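Workshop notebook – Blackwood prison music project
June, entry 6

Work on the Blackwood recordings resumed at 9.30. The archive received from the former education wing holds 73 tracks made by men serving sentences there, of which 41 have a signed release. The remainder may not be copied, played to visitors or sent to Perora for mastering until the paperwork is complete.

Tape 2 was transferred in the morning. Side A is a choir rehearsal with a loud hum throughout. Side B has three ballads with guitar, all by the same singer, and a spoken dedication which names a victim's family. The dedication has been held back and the track marked closed.
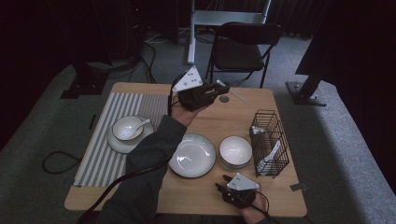 Table with placemat, plate and bowls.

The question of income was raised again. Vidora proposes to put the released songs on its streaming service and pay each performer directly. Under the terms agreed with the prison, no performer may profit while in custody, and any sum due is to be held until release. Vidora's draft contract makes no mention of this and has been returned with the clause marked.

Levels on the ballads were left as found. Gruvik's noise filter was tried on side A at two settings; the stronger one removed the hum but dulled the consonants. The weaker setting is to be used for the remaining choir tapes.

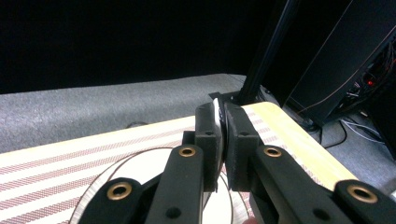 Perora replied at 16.10 that the closed track should not be mastered at all, even for the reference set, and that the family ought to be approached through the prison before anyone outside the project hears it. Agreed – the file has been moved to the restricted drive.

Outstanding: labels for tapes 3 to 6, release forms for the choir, revised contract from Vidora.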